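Prekmont Shuttle: Frequently Asked Questions

Do I need a ticket in advance?
No. Pay the driver. Exact change makes you popular.

How often does it run?
Every 9 minutes, says the timetable, which was written by an optimist. 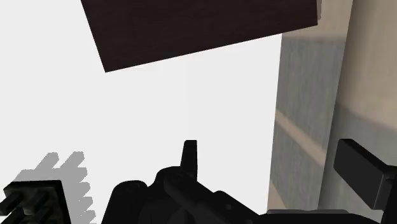
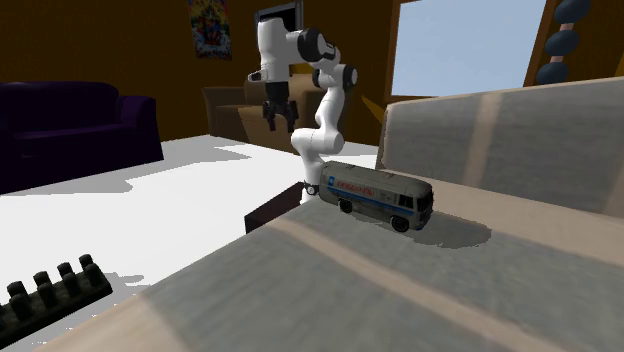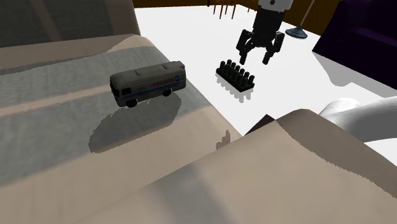
Does the 185 still stop at Clavley?
Yes, except in December, when the hill wins. Get off at Curner and walk the last 700 yards. If you can't remember which side our route name is on, don't go by the toy bus on the cushion, with its red lettering along the upper side panel. Ours is on the front, when the bulb works.

Can I bring my dog?
Yes. Dogs ride free and complain less.

I left my umbrella on board. Now what?
Ask at the Prado Street office. We have plenty, and one of them may even be yours.

Page updated 30/03/2019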